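Notas del orador. Wilmer Villca, charla sobre pérdidas en almacenes pequeños

Diapositiva 1. Saludar y presentar el caso: Costache, distribuidora de menaje en Gustville. Manejan 550 referencias con una plantilla de 17 personas.

Diapositiva 2. El problema no era el robo. En el inventario de junio faltaban casi 3.000 piezas y la mayor parte apareció después en huecos mal etiquetados. Contar despacio lo de las etiquetas duplicadas. Preguntar a la sala quién hace recuento parcial y esperar respuestas.

Diapositiva 3. Ubicación fija frente a ubicación libre. La fija ocupa más sitio, pero un empleado nuevo la aprende antes. Costache eligió la fija para los artículos de mucha salida.
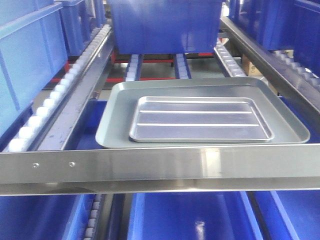 Bandejas en un estante de flujo por gravedad, con cajas azules.

Diapositiva 5. Recuento por zonas. Se cuenta una zona cada mañana, antes de abrir pedidos. Si hay diferencia, se anota y no se corrige hasta el segundo recuento. Mostrar la hoja de Bason, la versión corta.

Diapositiva 6. Costes. Etiquetas nuevas: 145 euros. Las horas van aparte; remitir al anexo. Si preguntan por el programa Grivum, decir que se implantó más tarde y que no entra en estas cifras.

Turno de preguntas. Dejar la hoja de recuento en pantalla.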